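Flunum Hand-Held Gripper, Paired Set
Mundthorpe Tools / Grippers / Hand-held / Flunum

Item number: FL-574
Availability: in stock, ships from Mundthorpe
Page last revised: 23 March 2021

Overview

The Flunum is a two-finger gripper carried and operated by a person. It records how a task is done by hand so that the same task can later be run on an arm fitted with matching fingers. It is sold as a paired set, one unit for each hand, and the units can also be bought singly as replacements.

This page covers the set as supplied and the working rules we ask buyers to follow. Many of the rules come from questions sent in by labs and integrators after the first units shipped. Where your own site rules are stricter than ours, follow your own.

What is in the set

Gripper units, left and right
Spiral cable wrap for each unit
Finger pads, fitted, plus one spare pair
Hex keys for the finger links and housing screws
Printed working rules, Jornness edition 3
Blank inspection log

The host computer, table clamps and carrying case are not included. The case is listed separately under Accessories.

Specifications

Jaw opening, maximum: 73 mm
Weight of one unit, without cable: 574 g
Drive: servo, with rack and linked fingers
Frame and linkage: black plastic and metal
Finger links: threaded brass inserts for pads and fixtures
Pads: black, replaceable
Hand grip: fixed, fits either hand
Cable exit: rear, toward the forearm
Indoor use only

The jaw opening is measured between bare pads. If you fit anything over the pads, measure again and write the new figure in the log.

Who may use it

The Flunum is meant for trained adult operators. Training does not have to be long, but it has to be done on the unit the person will use, and it has to include stopping the unit, releasing a held object and taking the cable off. We suggest that a new operator works with power off for the first session. Opening and closing the jaws by moving the links is a good way to learn where they travel.

Anyone standing within reach of the operator should be told when the unit is powered. One operator per pair. Do not hand a powered unit from one person to another; set it down, switch it off, and let the next person pick it up.

Working rules

The rules below are a shortened form of the Jornness edition supplied with every set. Jornness is our own document. It is not a national or international standard and it does not replace one. If your equipment falls under a machinery, electrical or workplace safety standard, check that standard directly with the body that publishes it or with your safety officer.

Before switching on

Look over both units. Check that the finger links are tight, that the pads are seated, and that no screw stands proud of where it should be. The small board under the servo housing is open to the air on this model. Keep liquids, metal filings and loose wire away from it, and do not touch the contacts.

Run a dry cloth along the gear rack. Do not use grease. Grease picks up dust, and a dusty rack gives position readings that drift over a long session.

Check the cable at both ends. The connector should click and should not turn once it is in.

Roll long sleeves up or fasten them. Take off rings, bracelets and lanyards. Tie back long hair.

Holding the unit

Hold the unit by the grip with the hand behind the mechanism. Fingers may rest behind the servo housing and on the handle below the rack. They should stay off the rack itself and out of the space between the links. There are holes through the linkage arms on both sides, and a fingertip should never be put into one with the power on.

Keep the wrist straight where the task allows. Set the table height to suit the operator, and set it again when the operator changes. A unit feels light for the first few minutes and less so after that. Put a rest period in the session plan and keep to it even when the work is going well.

Gripping objects

Use the lowest closing force that holds the object. Smooth round parts such as tubing and polished rod can turn between the pads, so grip them square and near the middle of the pad. If a part slips, open the jaws, reset and try again. Squeezing harder while the part is moving marks the pads and sometimes the part.

Do not use the Flunum on:

Glass that is cracked or under pressure
Blades, needles or anything with an open cutting edge
Live electrical parts
Food meant to be eaten
People or animals

Household and bench items that are not on the list are generally fine, but try each one by hand first. Acrylic scratches easily. Thin-handled items such as brushes and pens should be held at the thickest point of the handle.

Two units at one workpiece

Most of the trouble reported to us has come from work where both units, or a unit and a fixed arm, reach for the same part. The fingers can foul each other at the links well before the pads touch, and operators tend to watch the pads.

Decide before the session which gripper holds and which one approaches. The holding gripper closes first and stays still. The approaching gripper comes in from above or from one side, with its fingers in the operator's view the whole way. Leave clear length on the part between the two sets of pads. If the part is a pole or a tube, treat the holding pads as the lower limit and do not let the second pair of fingers go past them.

When the hand-over is part of the task, the second gripper must have a firm hold before the first one opens. Say it aloud if two people are working together. A plain "holding" and "open" is enough.

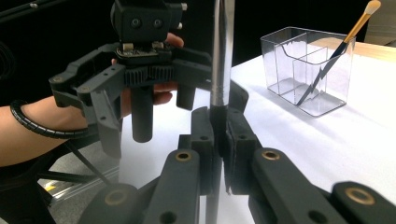 The same care applies to withdrawing. Back the free gripper away along the path it came in on, and do not turn the wrist until the fingers are clear of the part and of the other gripper. Contact between brass inserts and a polished surface leaves a mark that does not rub out.

Cables

A cable that hangs free will sooner or later catch on something on the table. Run it back along the forearm in the spiral wrap supplied. The wrap should be loose enough to slide a finger under and should leave some slack at the wrist, so that the hand can turn fully in both directions. From the elbow, take the cable behind the operator or over a support — never across the work surface.

Keep cables clear of stand and tripod legs. If a stand has to be close to the operator's feet, mark its position on the floor, and put it back on the mark if it gets moved.

Work area

A plain, flat, light-colored surface is easiest to work on. Use a covering that does not slide. Leave objects that are not part of the task at the back or off the table altogether; if they stay, log them in the session notes so that whoever reads the recording later knows they were there. Clear containers and shiny metal throw reflections that can confuse camera tracking. Move the lamp before you move the part.

Stopping

The stop control must be within reach of the operator's free hand or under a foot. With both hands in use it has to be a foot control or a second person. Test it at the start of each day. When the unit is stopped, the jaws hold their last position, and the part stays in them until it is released by hand. Support the part first, then turn the release.

Inspection and upkeep

Every session: wipe pads and rack, check screws, check cable ends.

Every month: check the links for play, check both pads for cuts, and compare the jaw opening reading with a gauge block. Light scuffing on the fingers is normal and needs no action. A pad that is split or lifting at one end must be changed before the next use. Change pads in pairs.

After a drop: switch off, do not use, and go through the full monthly check. If the housing has opened or the board has been struck, return the unit.

After 3 years: send both units back for a service. The servo and the rack are replaced as a set. Please include the inspection log, as we cannot certify the jaw reading without it.

Changes in this edition

The rule on two units at one workpiece was rewritten in February. It used to allow either gripper to release first as long as both were closed on the part. That wording has gone, and labs using the older printed sheet should throw it out. The section on cables is longer. The pad change interval has been dropped and replaced by the inspection above.

Compatible parts

Cheng soft pads, for painted and plated parts
Cheng long pads, for deep containers
Flunum foot stop
Flunum spiral wrap, replacement length
Mundthorpe carrying case, holds one pair

Cheng pads fit the same brass inserts and use the same screws. Other makers' pads may fit, but the jaw opening given above will no longer apply and the service terms exclude damage they cause.

Returns and questions

Unused sets can be returned in the original packing. Used units are accepted for service only. Wipe them down, remove the pads and leave the cable attached, with the connector capped.

For a copy of the full Jornness edition as a file, use the request form under Documents and give the serial number from the base of the grip. Replacement printed copies are free with any order.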